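Why does medicine have a leaflet?

Have you ever opened a box of tablets and found a huge sheet of paper, folded up tiny? It's brilliant, because it tells grown-ups how much to take and when!

The leaflet also lists side effects. Those are things a medicine might do as well as its proper job, like making you sleepy or giving you a funny tummy.

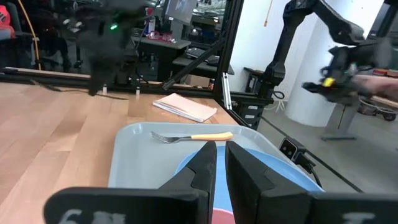 Some side effects are very rare. Before a medicine is sold, scientists test it on lots of people and write down everything they notice, even a sniffle!

Never take medicine on your own, though. Always ask a grown-up you trust.

Shamim Qureshi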